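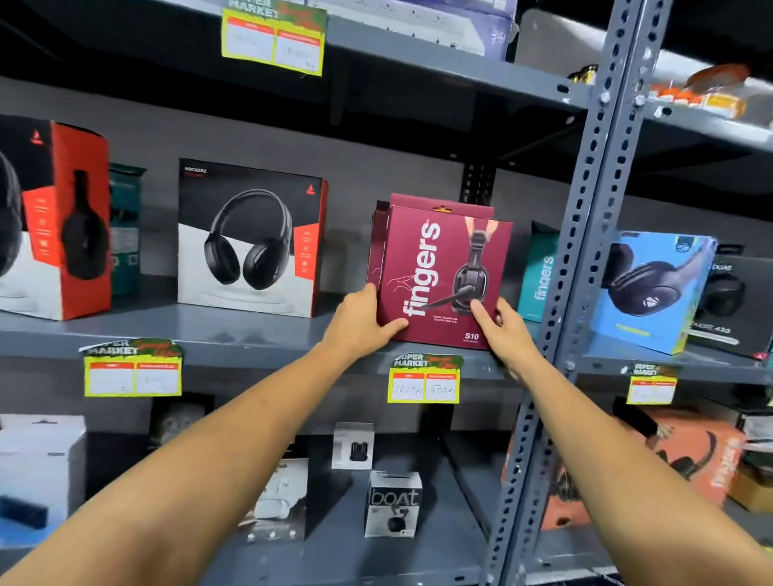 Teaching Arkell to straighten a shelf

Right, it has been far too long since I posted about the build, and there is a lot to catch up on. Arkell now has two working arms! If you're new, Arkell is the two-armed shelf tidier I have been putting together on Saturday mornings at the shared workshop, on the bench nearest the door. The plan hasn't changed. It should be able to roll up to a shelf of boxed goods, find the ones that have been pushed about, and square them up again facing the front.

The left arm was finished in spring and the right one caught up in July. All the big joints run on Karamanlidis geared motors, which are heavier than I wanted but very smooth at low speed, and low speed is where this thing will spend its life. I did have to reprint both shoulder brackets because I'd measured the bolt circle from the wrong side (I know, I know). The new ones are thicker and stiffer, and the upper arm no longer droops when it reaches right out.

What we are learning from

Most of the recent work hasn't been on the bench at all. It has been hands and boxes at a shelf, with the view taken from head height, so that Arkell's software has something to copy. Headset boxes are brilliant for this. They are big and flat, they stand up on their own, and the fronts are so loud that the vision side has plenty to get hold of. The maroon fingers S10 box has become my favourite, to the point where I've started using it as a unit of measurement.

We have 2,922 clips now. The first 1,000 were a mess, mainly my fault, as I hadn't settled on where a clip should start and stop. Some begin with the hands already on the box and others begin with several seconds of nothing much. I've kept them in a separate folder and will trim them when I can face it.

What has surprised me is how little gripping there is. I had assumed a person picks up a box by squeezing it, so I designed a pair of pinching hands. Watch a few clips and you see one palm laid flat against the side while the other hand curls its fingers round a bottom corner. The flat hand steadies and the curled one takes hold. So the left hand is being rebuilt as a plain paddle with a Sellico pad on the face, which is soft and a bit tacky, and the right hand keeps its fingers. That's half as many small motors to wire up, and I'm delighted!

The uprights

The other lesson is the posts. Metal shelving with those rows of holes looks tidy enough until you have to get a forearm past it. A person swings an elbow out without thinking. Arkell's elbow has no idea where it is in relation to anything, and on the workshop mock-up it clonked the upright every time it went for a box beside it. I've put foam round the forearm as a stopgap and moved the elbow motor to the inner side, which gains a finger's width. The proper fix is in the planning code, where the post has to count as a solid thing even when a hand is hiding it from the camera.

Then there are the price labels that hang down from the shelf edge. They dangle right where a wrist wants to go. For now the arms come in slightly high and drop down behind the label, and I rather like how careful it makes the movement look. 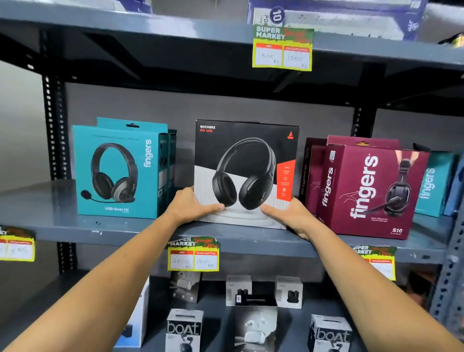
Jurgita Kairys thinks I should stop worrying about the labels and worry about the neighbours instead. Her argument is that a hand can brush past a bit of card and no harm done, but if the box next door is leaning, lifting one out will bring the other with it. She'd have Arkell steady the neighbour with the paddle first and only then reach in with the fingers. I said that was twice the work. She said it was twice the work for the robot, and went to put the kettle on.

I tried her way on the mock-up with eight boxes in a row and she's right, annoyingly. It is slower, but the row stays standing. I've written it in as an extra step that only kicks in when two boxes are touching.

Still on the list

The Urodex controller drops its connection to the right wrist if both arms start moving together. I suspect the power lead, which is long and thin and came out of the odds-and-ends drawer. A fatter one is on order.

I also want to run a test of 2,000 short moves overnight with the paddle to see whether the pad peels at the corners. If anyone has glued soft silicone to printed plastic and had it stay put, please tell me what you used! I've been through three sorts of glue and the best so far is the one with no label on the tube.

Next time I'll put up the bracket drawings, with the bolt circle measured from the correct side.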